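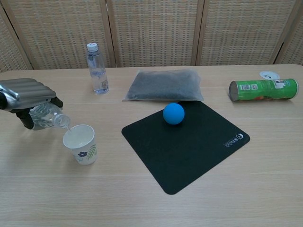

Girkbridge baut die Sammlung von Bewegungsbeispielen für sein Lernsystem Ernico aus. Seit April werden am Standort Avon Handgriffe aufgezeichnet, die im Haushalt und in der Pflege täglich vorkommen: einschenken, greifen, umlegen, verschließen. Beim Einschenken hält die Roboterhand eine durchsichtige Kunststoffflasche schräg, das Wasser läuft in dünnem Strahl in einen weißen Pappbecher mit Blumenaufdruck. Auf dem Tisch liegen weitere Gegenstände, darunter ein blauer Ball und eine liegende grüne Snackdose.

Bislang umfasst die Sammlung 2736 Durchgänge. Jeder Durchgang wird einzeln gesichtet und mit einer kurzen Beschreibung der Aufgabe versehen. Auch misslungene Versuche bleiben im Bestand und werden entsprechend gekennzeichnet. Ernico soll daraus lernen, wann eine Bewegung abgebrochen oder korrigiert werden muss.

Die Aufnahmen entstehen an sechs Arbeitsplätzen. Gesteuert wird die Hand von geschultem Personal, das die Bewegung vorgibt. Nach jedem Durchgang werden die Gegenstände neu angeordnet, damit das System sich nicht auf feste Positionen verlässt. Pro Woche kommen derzeit nahezu 300 Durchgänge hinzu. Sonntags ruht der Betrieb, dann werden die Daten geprüft und gesichert.

Flüssigkeiten gelten in der Robotik als anspruchsvoll. Das Gewicht der Flasche ändert sich während des Einschenkens, ein leichter Becher kann bei der kleinsten Berührung umfallen, und der Füllstand ist je nach Blickwinkel schwer zu erkennen. Girkbridge hat das Einschenken deshalb als eigene Aufgabengruppe angelegt. Sie enthält 18 Varianten, die sich in Gefäß, Füllmenge und Abstand unterscheiden.

Die Auswertung übernimmt der langjährige Partner Srivastava. Das Unternehmen prüft die Beschreibungen auf Einheitlichkeit und sortiert Aufnahmen aus, bei denen Bild und Bewegungsdaten zeitlich nicht übereinstimmen. Ein erster Teil der Sammlung wird Hochschulen auf Anfrage für Forschungszwecke bereitgestellt. Eine kommerzielle Nutzung durch Dritte ist vorerst nicht vorgesehen.

Als nächste Aufgabengruppe ist das Öffnen und Schließen von Schraubverschlüssen geplant. Die Vorbereitungen dazu laufen in Avon bereits.

Pressekontakt:
Girkbridge, Unternehmenskommunikation, Standort Avon
Abdruck honorarfrei, Belegexemplar erbeten.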